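Restringing the small zither, part two

The wire arrived from Mamska in November, coiled in paper envelopes with the gauge pencilled on each flap. I had asked for soft iron for the melody strings and brass for the basses. Both were as ordered, and both were oily, so the first evening went on wiping them down with a rag and white spirit.

For anyone who missed the first part: the instrument is a scheitholt, a narrow box zither with frets under some of the strings and none under the rest. I am copying one that hung for years above a stove in Flunden. The original cannot be played. Its soundboard has split along the grain from the bridge to the end block, and the owner rightly does not want it glued by an amateur. What he did allow was a morning with a ruler, a set of feeler gauges and a lot of tracing paper.

The speaking length of the original is 61 cm, measured from the nut to the near edge of the bridge. I took it several times on different strings, and the bridge sits slightly crooked, so the bass side comes out longer by a small amount. I have copied the crookedness. Whether it was meant or whether the bridge was knocked at some point, I do not know, but it does no harm to the low strings and may even help them.
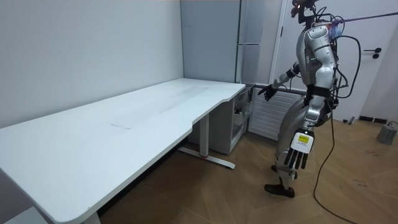 Tension was the main worry. The old tuning pins are hand-forged and thin, and the holes in the original block have gone oval, which suggests that someone once pulled the strings up well past what the maker had in mind. Beat Leitner, who has restored more of these than anyone I know, advised me to start with the melody pair a full 2 semitones below where I thought they should go and leave them there for a week. I did. The pins slipped on the first night and held after that.

The copy has 3 melody strings, all in unison. The middle one is doing most of the work at present. The outer two lie a shade too high over the first frets, so that pressing them down with the wooden bar sharpens the note enough to hear. Filing the nut is the obvious cure. I have taken off a little at a time with a needle file, tuning back up and listening after each pass. It is slow, and the file clogs with bone dust, but a nut filed too low means making a new nut.

The frets themselves are brass staples hammered straight into the board, as on the original. Spacing was copied from the tracing and not worked out from a table. If you do work it out, the fourth and the seventh both sit noticeably off what a modern guitar maker would lay down. The fourth is wide. The seventh is somewhere between the two notes you might expect, and once the drones are sounding it stops being a fault and becomes the flavour of the thing. I tried the same tune on a Trarkent dulcimer with ordinary frets, and it sounded tidier and a good deal duller.

There is an argument that such frets are simply mistakes. Some of them surely are. A farmer with a hammer and a bundle of wire was not going to pull out a staple because it had gone in a hair to the left. On the Flunden instrument, though, the wood around the seventh fret is heavily worn, so whoever owned it was happy enough to keep using that note.

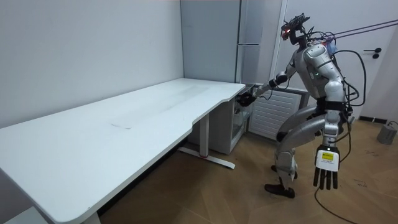
The drones are less trouble. Brass at this length will go down a fair way before it turns to mush, and I have them at the octave and the fifth. The lowest buzzes against the hitch pin when struck hard with the quill. A scrap of felt stops the buzz and also kills some of the ring, so I have taken the felt out again and am playing more softly.

Quills are goose, stripped and cut short. I went through several before finding an angle that did not catch under the wire. The stiff part near the base is best for the drones, and a thinner cut suits the melody side if you are playing it alone.

As for tunes, there is a handwritten book that came with the original, 40 pages, mostly dances, with the name Eberhard on the inside cover and no date. The notation is numbers only, one per fret, with strokes for the longer notes. No bar lines. I have got through the first few pages and have marked two places where the number written has no fret to match it on the instrument. Either the book was made for another zither, or a fret has been lost from the top end. I shall go back over the tracing with a lens to look for staple holes, and order another length of the thinner iron while the envelope with the gauge on it is still on the bench.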